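The Flirkden Comparison

A short story

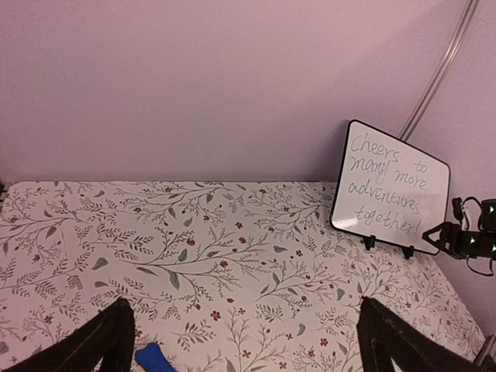
1. The Brief

The brief, as Marlies Bachmann had written it, fitted on one side of paper. Two grippers, the Cillero and the Flirkden. One arm each. The same table, the same light, the same objects, 200 attempts apiece. At the end somebody would write down which gripper the company should buy, and the company would buy it, and Marlies could go on leave in August with a clear conscience.

Lauri Laitinen read it twice and asked what was on the other side.

"Nothing," said Marlies.

"It's just that it usually says who decides."

"You decide. You and Aleksi. You run the trials, you agree on the result, you both sign."

Lauri looked across the room at Aleksi Keskinen, who was lying under the table with a cable tie between his teeth. They had worked together for three years and had agreed, so far, on the kettle.

2. The Tablecloth

The table covering had been Aleksi's idea. Lauri wanted plain grey. He had always used plain grey, and the results from plain grey could be laid beside other results from plain grey, going back to the days when the firm was two people and a borrowed vice.

"And who picks things up off plain grey?" said Aleksi.

"We do. Every day. It's what we do here."

"In a kitchen, Lauri. In somebody's actual house."

So they had flowers. Cream, with small red blossoms and twigs going off in every direction, so that the wrist camera on a bad morning reported objects where there were only leaves. Lauri kept a list of these. By the end of the first week the vision software had made eleven attempts on the same sprig, and had shown, he thought, real tenderness towards it.

"You see, that's useful," said Aleksi. "That's a finding."

"It's a finding about tablecloths."

The walls were a pale lavender. They had been that colour when the firm moved in and Jääskeläinen, the landlord, would not hear a word about it. Visitors said it was restful. Lauri had been looking at it since the spring and did not feel rested.

3. The Whiteboard

Marjatta Saarela had run the lab for as long as anyone could remember, and then she had gone to Climix, who made controllers and paid more. On her last afternoon there was cake. She wrote a message on the little whiteboard, the one with the two black feet, and stood it at the back of the table, and it had stayed there.

Cheers to many more adventures together!

"Together with who?" Lauri had said, when she was safely down the stairs. "She's leaving."

"It's a nice thing to write," said Aleksi.

"It's a nice thing to write if you're staying."

All the same he didn't wipe it off. He could have done. There was a cloth on the hook and he used it for everything else. He told Marlies that the board was a fixed feature of the test area now and that moving it halfway through would spoil the comparison, and Marlies, who had known him a long while, wrote "board stays" in the margin of her sheet and said no more about it.

The glare off it was terrible. The camera lost a corner of it whenever the arm looked that way. Lauri put that in the list as well, underneath the sprig.

4. The Blue Thing

Most of the objects were sensible: a spoon, a beaker, a bar of soap, a sock. The blue thing came from Katalin Vincze in accounts, whose daughter had grown out of it. It had a bump at one end and had once been part of something larger. Katalin couldn't say what. Her daughter, asked over the phone, said it was Gerald.

The Cillero hated Gerald. It would come down with its fingers wide, very correct, like a butler with a fish, and close, and Gerald would turn gently sideways and be somewhere else. The Flirkden had softer pads and less pride. It got hold of Gerald by whatever was nearest and hung on.

"That's four out of four," said Aleksi, on the first morning.

"Four isn't a number," said Lauri.

"It's quite a well-known number."

"It isn't a result. Come back when we've got 115."

Lauri was a Cillero man. He wouldn't have put it like that, and he would have been hurt to hear it put like that, but he had fitted the first one the firm ever bought, and he had rebuilt its wrist on his own kitchen table one Christmas while his sister's family ate round him. It opened when you told it to open. It shut when you told it to shut. It had never, in all that time, sent him a message asking whether he was enjoying it.

The Flirkden sent messages. Aleksi thought this was charming. "Good grip!" it said on the screen, after a good grip. After a bad one it said, "Let's try that again," and Lauri would get up and make tea.

5. The Middle Part

Anyone who has compared two grippers will know about the middle part. The beginning has a plan in it and the end has a deadline. The middle has the sock.

They put the sock down. The arm picked up the sock. They put the sock down again, a bit to the left. Aleksi ran one arm and Lauri watched, then Lauri ran the other and Aleksi watched, and each of them wrote down what he saw on his own sheet, in his own hand, since they'd found early on that a shared sheet led to words.

There was a question about what counted as a grip. Lauri said an object was gripped when it had left the table and stayed up for a count of five. Aleksi said that was all right as far as it went, but whose five? They timed each other. Lauri's five was nearly eight seconds long when the Flirkden was holding something, and under four when it was the Cillero.

"I was counting normally," said Lauri.

"I know you were."

They bought a kitchen timer.

There was a question about the soap, which got smaller. There was a question about whether the second arm, waiting its turn over by the board with its little green lights on, was putting the first one off. This was Katalin's question. She had come down to see how Gerald was getting on.

"It's a machine," said Lauri. "It doesn't know it's being watched."

"You two do, though," said Katalin, and went back up to do the wages.

After that they took it in turns to sit facing the wall.

6. A Visitor

Marjatta came back on a wet afternoon with a controller in a carrier bag. Climix wanted somebody to try it. She had told them she knew a couple of people.

She hung up her coat on what had been her hook and looked at the table for a good while: the flowers, the soap, the two arms, the timer shaped like a hen.

"Which one's winning?" she said.

"Flirkden," said Aleksi.

"It's too early to say," said Lauri.

"How early?"

"We've done all of them but six."

She nodded. She went round to the far side and bent down to look at the Cillero's fingers, and ran her thumb along one of them, near the tip, where Lauri had filed it that Christmas.

"You've worn it out, love," she said. "It's had a lovely life. Look at that."

Lauri came and looked. It was quite true. The left finger had a shine on it and the right one hadn't, and between the two of them there was just enough of a lean to let something round slide off to one side. He must have looked at it every day for years.

"So it's not a fair test," said Aleksi slowly. He sounded sorry, and Lauri, who had been getting ready to say the same thing in quite a different voice, found that he couldn't.

"It's a fair test of that one," he said. "It's not a fair test of a new one."

"We'd have to start again."

"New fingers. Then start again."

"All 200?"

"Each," said Lauri, and for the first time since the spring he looked rested.

Marjatta was reading her own handwriting. "You kept this up," she said.

"It's part of the test area," said Lauri.

"It's in the documents," said Aleksi. "It's in the margin."

7. Costs

Marlies took it better than they had feared. She asked what a new pair of fingers came to, and Lauri said 3,103, and she asked 3,103 what, and he told her, and she sat down.

"For two fingers."

"They come with a bracket."

"And how much is an entire Flirkden?"

Lauri examined the lavender wall. Aleksi, who knew perfectly well, said he would have to look it up.

"Is it less than two fingers and a bracket?" said Marlies.

"It's a very nice bracket," said Aleksi, and Lauri turned and stared at him — three years, and he had never once heard him take the Cillero's side.

Marlies got out the sheet of paper, turned it over to the blank side, and wrote for a minute or so. Then she passed it across. It said that the company would buy one Flirkden. It said that the old Cillero would go on the second bench with its fingers as they were, and would be used for trying out Marjatta's controller, where a lean to one side might even be of interest to somebody. It said who decided. She had underlined that part.

They both signed. Lauri used his good pen.

Down in the lab he set the Cillero to open and shut a few times, to see that it had come through the meeting all right. Then he put Gerald in front of it, a little to the left, and started the hen.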